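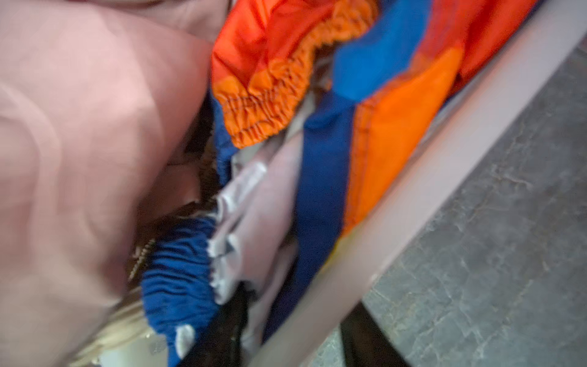 About Hanrahan

Hanrahan helps laundries, linen services and clothing charities decide whether to buy handling equipment, and what to budget if they do. We are based in Clindton and work mainly with sites that have never bought a robot before. We don't make machines and we take no commission from firms that do.

Most of our clients sort clothes by hand. Clothes are hard work for a machine. Nylon slides, elastic bunches up, and a zip or drawstring can catch on whatever is next to it. A quote written for boxes or bottles will not tell you much about a basket of mixed garments, so we begin with the goods and leave the catalogue until later.

What we do

A planning job usually takes 5 weeks. We spend the first part on your floor, looking at what comes in, how it is held and where it goes next. After that we set up a bench trial with two arms and your own kind of stock, including trousers with ties and brightly coloured pieces that hang over the side of a basket. You then get a written budget covering the arms, grippers, mounting rails, cabling, guarding, spares and training.

We put spares on a separate line. Gripper fingers and cables are small purchases, but they are often left out of the first year's figures and then have to be found from somewhere else.

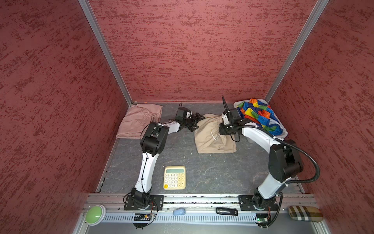 Plullbridge wrote to us in February to say that the budget was more useful to them than the trial, as it showed the cost of floor space and staff time next to the price of the arms. They put off buying for a year and used the time to replace their baskets.

Baskets and bins come up on nearly every job. Perforated sides, slotted floors and corner posts all affect where a gripper can go, and changing the container can cost far less than changing the arm. We price both.

Our charges

A first site visit is £250. A bench trial with a short written report is £900. Full planning work is quoted after the visit, and the visit fee comes off the final bill.
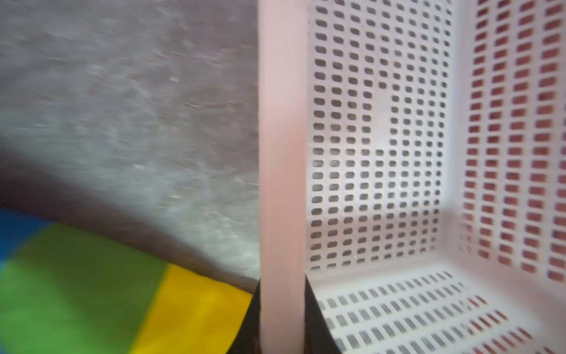

Floltton asked whether a small site should lease first and buy later. Our answer was that it depends on the service terms. We now include a lease comparison in every full plan.

There are 8 of us, split between the office and the workshop. Visits to the workshop are by appointment, from 9 am.

This site uses cookies to remember your settings. Accept | Manage

Contact us | Privacy | © Hanrahan, Clindton | Back to top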